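My project for Energy Policy this term was heat pumps, and I picked the town of Lernwood mostly because my aunt lives there and I could crash on her couch. The town council wants to get homes off heating oil, so I spent July knocking on doors and talking to 30 households about it. Six had already switched! Eighteen said they'd do it if the grant covered more of the upfront cost, and the rest either rent or just didn't want to hear about it (fair enough, it was dinnertime).

Américo Caldeira helped me with the survey questions — my first draft was way too long — and Bernd Thiele lent me his notes on oil prices. I still need to redo the cost chart before the final version on 10th October.
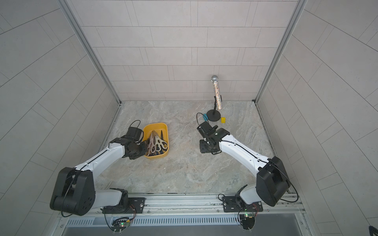
Department of Energy and Environmental Studies, Student Projects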